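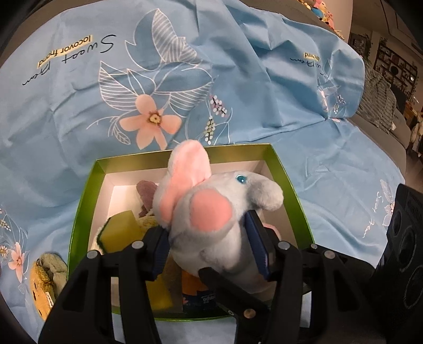 Gray plush elephant with pink ears and cheek patch, with the green gift box.

Udo the Elephant – Soft Plush Toy by Bundard

Meet Udo! He's the gray one with the big pink ears, the little blue bead eyes and the curled trunk, and he has been our favorite on the plush shelf ever since the first carton came in. Maëlle Doucette drew him for Bundard after a long line of bears and rabbits (we love those too), and she got the face just right – a round pink cheek patch makes him look as if he's just come in from the garden.

He's a good size for small arms, almost 20 cm sitting down, and light enough to go along in a diaper bag. The ears are the part kids grab first. They're big, they stand up nicely and they make a handy place to hold on!

Udo comes on his own. If you're putting together a present, add the Hornitz gift box at checkout: a rectangular box with bright green outer walls and a white lining, roomy enough for him and a few smaller plush friends. We like it with the top open on the gift table so his ears show.

Details
Maker: Bundard
Design: Maëlle Doucette
Height, sitting: 20 cm
Color: gray with pink
Care: hand wash cool, dry flat, no dryer
Age: 5 and up, as the eyes are beads
Gift box: sold separately

Shipping
Orders leave our Sowa warehouse within 7 days. If you'd like a note tucked in, type it in the message field, up to 200 characters, and Sombat Sombatkul at the packing desk will write it out by hand. He has lovely handwriting – do use it!

The next batch of Udo arrives in June. Leave your email on this page and we'll write as soon as he's back on the shelf.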